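The grasp planner that knows when to stop

For most of last year, the planner at Ilari returned an answer every time it was asked. Given a depth map and a segmentation mask, it ranked its candidates and sent the best one to the arm, even when the best one was poor.

Margus Vītola, who maintains the planning stack, replaced that behavior in February. The new version, Lastodard, samples 1,000 candidate poses per object and discards any that put a finger pad through known geometry. The 50 highest-scoring survivors go to a short physics rollout. If none clears the threshold, the planner returns nothing and requests another view.

Thin-walled dishes drove much of the redesign. A bowl is usually wider than the gripper can open, so the fingers have to straddle the rim, one inside and one outside. The contact patch is small and the wall is curved. A pose error of 4 millimeters can put a fingertip on top of the rim, where closing the gripper does nothing useful.

The old scorer treated the rim as a box edge and ignored wall slope. Lastodard fits a local surface to each side of the wall and computes the angle between the two contact normals. Steep walls score well. Shallow ones are penalized, and the approach axis is tilted to compensate.

Perception remains the weak link. White glaze gives the stereo matcher little texture, and depth along an interior wall tends to drop out in patches. Brigitta Hauser, who runs perception, now trains on rendered views from a wrist camera, with table finish, lighting and clutter varied between episodes. Each planner build is run against 500 of these episodes before it reaches hardware. Failures are logged with the full candidate list, so a bad grasp can be traced to the scorer or to the depth input.

Hauser's next change is a confidence value for every depth pixel, which the scorer will read directly. Vītola wants it merged before the controller is retuned.

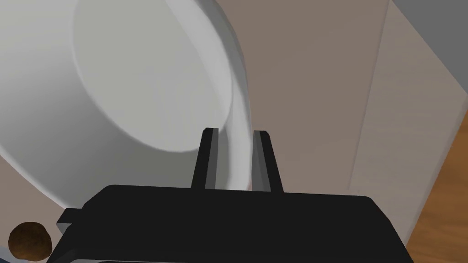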